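4.2 Keeping the finger pads in shape

The part of the Lirkach gripper that needs the most care is also the cheapest: the dark pad on each finger. We were surprised by how much a fresh pair changes the way the tool handles thin plastic, and we now treat pad care as part of the setup at every station.

Each session starts with both pads wiped down and the fingers opened and closed 5 times with nothing between them. The operator then checks the mount screws by hand — a slightly loose mount is easy to miss by eye and shows up later as a twisted grasp. Pads are swapped after 2,060 grasps, or sooner if an edge begins to lift. A swap takes almost 90 seconds, and the opening width is then set again with the Retiline gauge.

Hangers make a wonderful test for a newly fitted pair. They nest, their hooks catch on one another, and the arms offer only a narrow edge to hold (Figure 3).
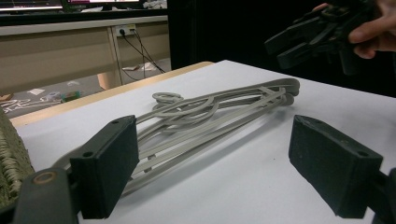 Sena Amoah

Figure 3. Grey plastic hangers in a nested bundle, hooks tangled, between the open fingers of one hand-held gripper. A second gripper is held over the far end of the table.

With two grippers at the table, we service both on the same day. Mixing old and new pads gave us uneven grip, and it took two sessions to trace the cause.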